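Cadetti - bimanual tabletop control and replay

By Marta Demchenko
7 Sep 2023

This site uses cookies to remember your reading settings. Accept / Manage

Welcome, and thank you for stopping by! Cadetti is the little stack we wrote to run two arms over one table, and it has grown a fair bit since Ihor Kostiuk and I pushed the first version in May. It holds the controller, the grasp planner (we call it Nasow, and the name has stuck in the code whether we like it or not), and a replay tool for going back over a session after the arms are parked.

What you get

- `cadetti/control` - joint and gripper commands for both arms, sent at 30 Hz
- `cadetti/nasow` - grasp candidates for cups, mugs and folded cloths
- `cadetti/replay` - lines up the camera streams and plays them back next to the commands
- `sessions/` - 312 recorded sessions, mostly cups and mugs going on and off a wooden board

Both arms share the middle of the table, so most of our planning effort has gone into keeping them polite. Nasow reserves a region for one arm and makes the other wait, and if the wait goes past 5 seconds the planner gives up the reservation and starts over. It's a simple rule, and we tried several cleverer ones before coming back to it. 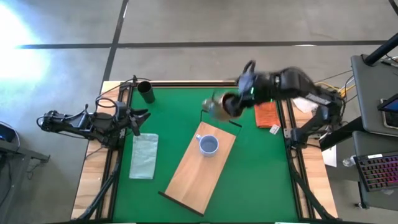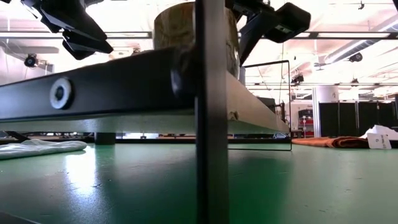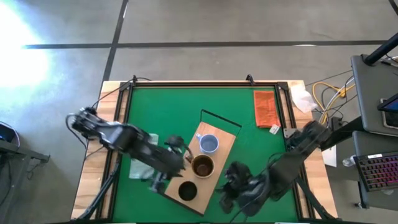 Two views from the head camera, with a low view from the fixed camera between them.

The fixed camera is worth loading even though it has a pole right down the middle of its view. Fedir Hordiienko wrote a mask for it (`masks/fixed_pole.png`) and the perception node picks that up by itself, but if you move the camera even a little you'll want to draw a new one.

Running it

Copy `config/table.yaml`, fill in your own arm addresses, and then:

 cadetti calibrate --both
 cadetti replay sessions/first --view head
 cadetti run --planner nasow

Please do try the replay before the live run - it will tell you early on if your clocks disagree, and that has cost us more afternoons than I'd like to admit.

Known trouble

Fast wrist moves blur the held object, and the cup tracker can lose it for a few frames. We hold the last good pose meanwhile. Dark cups are harder than pale ones, and folded towels sometimes come back as 2 objects when the fold is thick. Vsevolod Levchenko has a fix for the towels on the `zhuravel` branch, and I'd be so grateful if somebody with different towels would give it a go.

Questions and patches are very welcome, small ones included. Open an issue and attach the session log if you have one.

Contact: Marta Demchenko, Cadetti maintainers | © Cadetti contributors | Back to top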